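Wisevell opens its mending rooms in Skalby

25th December – Families in Skalby will soon have somewhere warm to bring a worn-out armchair, a split footstool or a sofa that has seen better days. Wisevell is opening its first mending rooms in the old Tranano building, with free places for 93 households in the opening season.

Each household gets a bench, tools and help from a trained upholsterer, and can come back until the job is done. We're so pleased to be doing this – and in a town that once made chairs for half the coast!

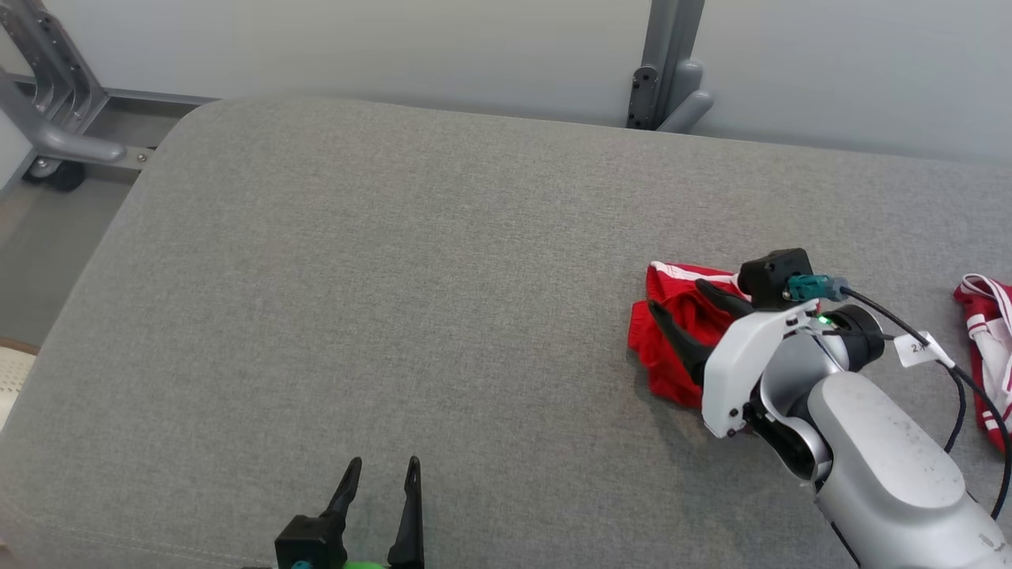
Places are open to anyone living in Skalby or the villages along the Vallejo road. You don't need to have held a staple remover before. Beginners start with a drop-in seat pad, then move on to piping, webbing and (for the brave) deep buttoning.

The rooms grew out of a trial in July, when 68 pieces of furniture were mended over a single summer. Many had been on their way to the tip. The new rooms have space for far more, and a fabric store holding 2000 metres of donated cloth, all free to use.

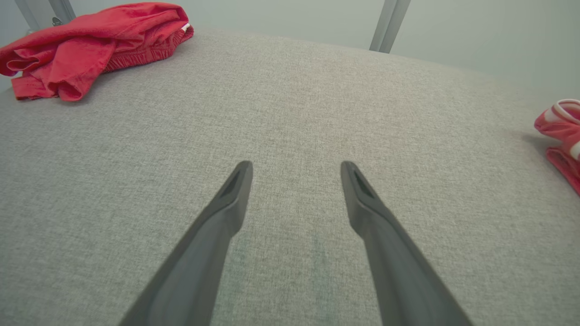
Reading time: 1 minute

Evening sessions will run alongside the daytime ones, and there's a lift to every floor. Larger sofas can be collected by van if you ask when you book.

Booking forms are at the Wisevell front desk and at Skalby library. Please bring a note of your furniture's width and height – the goods door is narrower than it looks.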